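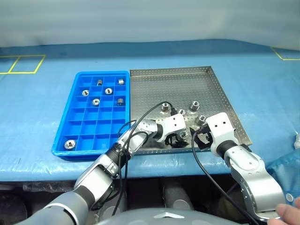
Robotic tray loading

Robotic tray loading is the use of robot arms to move small machined parts from a wash or bulk tray into a tray with separate cells. It is also called part kitting, though suppliers do not agree on where one ends and the other begins. The work was long done by hand, and in many plants it still is.

The part left over from the job is usually the hard one. Shiny metal throws glare, parts land on their sides, and a hub standing upright has to be gripped differently from one lying flat. Sales material tends to show neat rows and say little about this.

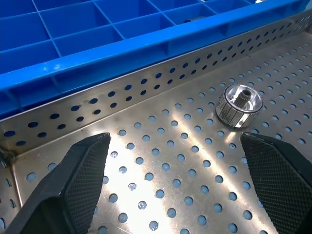

Effect on staff

Tutent, a maker of small drive parts, put a two-armed cell on its tray line at the Tiltano plant in September. The firm said it would free operators for "higher-value tasks." What those were was not spelled out. Of the 5 people on the line, 2 were moved to inspection and the others stayed to feed trays and clear stoppages.

Ching-wen Hsueh, a line lead at the plant, wrote in the staff newsletter of 8 Jun 2022 that her wrists hurt less but that she now spent the shift waiting for something to go wrong. Her pay grade did not change. 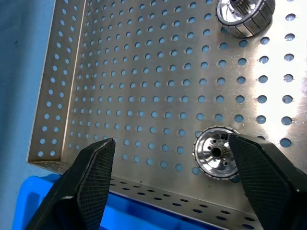

Claims and measurement

Sitent, which sold the cell, gave a rate of 415 parts an hour. The figure leaves out stoppages and any part put right by hand afterward, and no rate for the old manual line was published beside it. Without one, the claim is hard to judge. 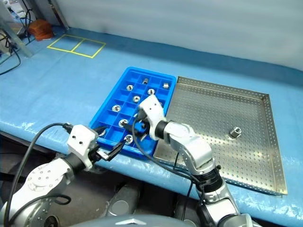
Supporters answer that a steady pace matters more than a fast one, and that night shifts are hard to staff. Both points may be fair. Neither says who looks after the cell at night, a duty that at Tiltano fell to the inspection crew.

See also: Bin picking; Machine tending; Tam gripper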